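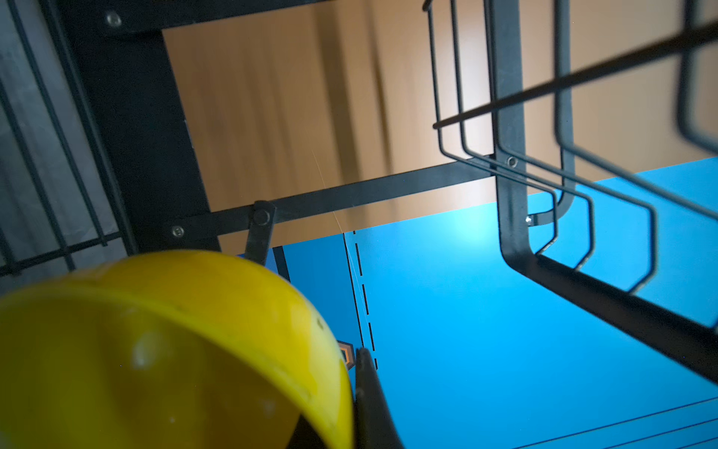

Figure 1. Yellow plastic bowl next to the black metal rack.

3. Where Should the Bowls Go? Storage in a Shared Kitchen

Our project looked at how dishes are put away in the shared kitchen at Skasimton Hall. The kitchen has one rack for everything that does not fit in the cupboards. It is black metal with wire baskets, and the parts we looked at most are held together with screws and knobs.

3.1 Method

We kept a log sheet on the wall for 6 weeks, ending in July. Anyone who put a dish away wrote down the item and where it went. We printed space for 500 entries and got 308 that we could read. Entries with no location were left out.

3.2 Large items

Plates and mugs caused few problems. Most of the trouble was with mixing bowls. The large yellow bowl is wide, and its rounded rim takes up a lot of room beside smaller dishes. People wrote down 3 different places for it: the rack, the counter, and the top of the refrigerator. The counter was the most common, mainly in the evening when the rack was already full.

We also asked residents what they disliked about the rack. Several said that small lids tip over in the wire baskets. Two said they did not want to lift a big bowl over other dishes to put it away.

3.3 Changes we tried

For the last two weeks we gave the large bowls their own spot and moved the mugs to a cupboard. We put a paper label on the cupboard door and another on the wall. Fewer bowls were logged on the counter after that. Some residents were away by then, so the two periods are not a fair comparison.

3.4 Problems with the data

The pen went missing twice, and the sheet was blank on those days. Some people wrote "bowl" without a color or size, and we counted those as small bowls. The Fitzsimmons group used a checklist in their kitchen, and their entries were easier to sort than ours. We would use a checklist next time and start it earlier in the term.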